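Topic: Head camera recordings of floor wiping – how much cleaning is one example?

Forum: Home Data Collection > Recording and Labelling

ilari_l
Posts: 205

Hello all. I am writing from the labelling side, so please excuse if some of my words for housework are wrong. English is my third language and cleaning is perhaps my fourth.

We are gathering examples of wiping floors by hand for a policy that must learn to clean low, tight places. So far we have 2,043 clips from the head camera, all done by people in their own homes. My trouble is with where one example begins and ends. Our guide (the Sudolow guide, some of you know it) says one clip is one wipe. But people do not clean in single wipes. They press, move, stop, look, fold the cloth and go again.
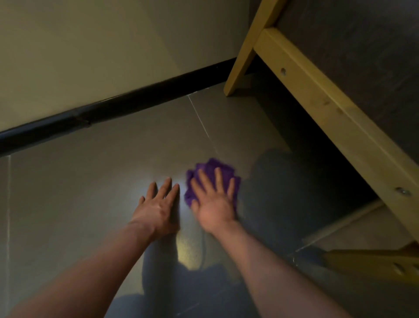
Corners and the places beside furniture are the part of the set I care for most, and they are also where my labellers disagree. In the middle of a room everybody marks the same start and the same end. Near furniture, one labeller gives me a clip of two seconds and another gives me twenty. Look at what the left hand is doing: it lies flat on the tiles while the right one presses the cloth next to the bed frame. One labeller has marked this as "left hand idle". I think it is wrong. When you lean forward to reach a low place, that hand is very likely holding some of your weight, and a robot with two arms would maybe need to learn it too. But I cannot prove this from the picture, so I ask you.

How do you label the supporting hand? And do you keep the pauses?

– Ilari

curketley_tam
Posts: 892

Keep the pauses. I was on the Curketley kitchen set last August and we trimmed all of them, because somebody decided that a still hand teaches nothing. Then the arm learned to wipe and never to stop wiping. We had to go back to the raw files and cut everything a second time.

For the left hand I use "support" if the palm is down and the body is forward. If I am not sure I write "contact, unknown". It is a dull label but it does no harm.

Tamsin

ivana_c
Posts: 61

I do not agree about "support". You are giving a label for something that you cannot measure. A palm on the floor is contact, that is all. Unless you have a pressure glove or similar, please do not put purpose in the label. The model will see the palm as well as you do.

About the length, I would cut by change of grip. One grip, one clip. It is simple to explain to new labellers and they agree with each other much more.

ilari_l
Posts: 206

Thank you both. Ivana, cutting by grip is good for my wide open floors, but in the tight places the grip changes all the time and I would have a soup of very small clips. The changing of the grip is also a skill that I want in the set. Here is another moment from the same recording session, where both hands are on the cloth:
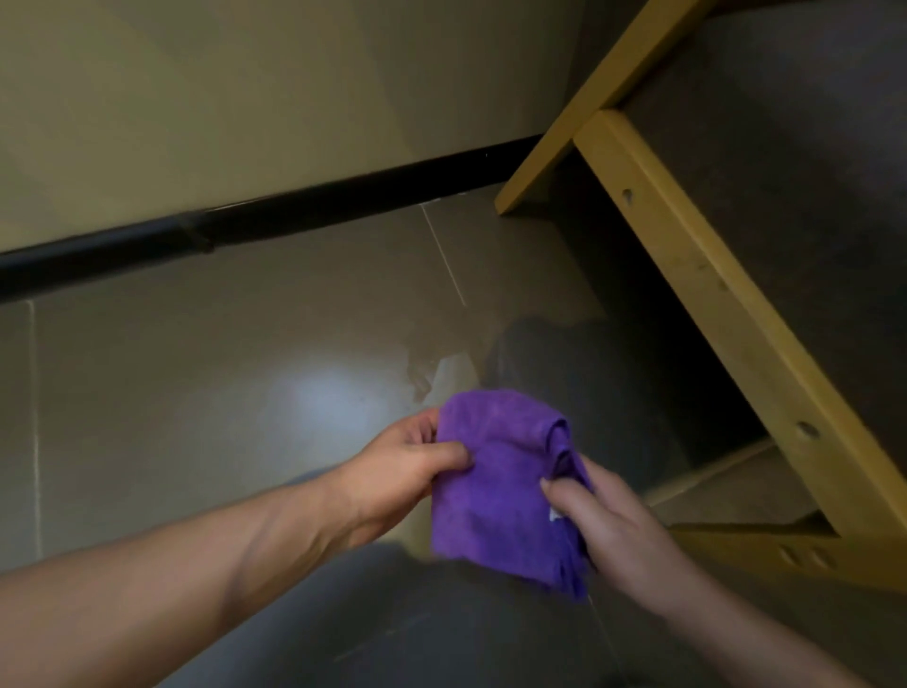 Folded cloth held over the tiles, shiny patch still on the floor behind it.

By the rule "one clip is one wipe" this moment belongs to no clip and would be thrown away. Yet it has many things which I would like a robot to know – the cloth is folded in several layers, the fingers of one hand are around the left edge and the other hand pinches a fold. If we keep only the rubbing, where will it learn to handle the cloth?

ivana_c
Posts: 62

Fine, then make it a separate class: "cloth handling". Do not glue it to the wipe. I still say that mixed clips are poison for a small set.

marjatta_r
Posts: 340

I come to this from the recording side. A few things that may help:

Ask your people to speak while they work. Only short words: "fold", "wipe", "look". We did it at Melnyk and the labellers used the sound as first guess for the cuts. It saved many arguments. Some people feel silly for the first ten minutes and then they forget it.

Also please mark the shiny floors. In both of your pictures the lamp or window makes a white spot on the tile, and in the second there is an uneven patch with bright edges very near to the spot. I read the patch as liquid, but a model may mix up one with the other. We had this problem badly with glazed tiles. Give the reflection its own tag, or at least give the room a tag "glossy floor".

On the dispute I am between you. Label the contact as Ivana says, and keep the long uncut recording as Tamsin says. Disk space is cheaper than a second visit to somebody's bedroom.

ilari_l
Posts: 207

Marjatta, the tag for glossy floor we do not have at all. I will add it this week.

My plan now: long recordings stay whole, with two layers of marks on top. First layer is contact only (palm, cloth, floor). Second layer is wipe, cloth handling, pause. The word "idle" goes out from the guide. Speaking while working I will try with 3 homes first and I will write here how it went.

curketley_tam
Posts: 893

Good plan. Write down who drew each mark, too. You will want it when two of them disagree.

Comments (3)

forough_sh
Mar 4, 2023
We use the Drirby tool and it allows only one layer of marks per file. Does somebody know a way around, or must I make two copies of each recording?

ivana_c
Two copies, sadly. Name them very clearly. And I still think "pause" should be left unlabelled.

marjatta_r
Forough, you can also put the second layer in a plain text file with the same name as the video. It is ugly but we worked like this for over a year.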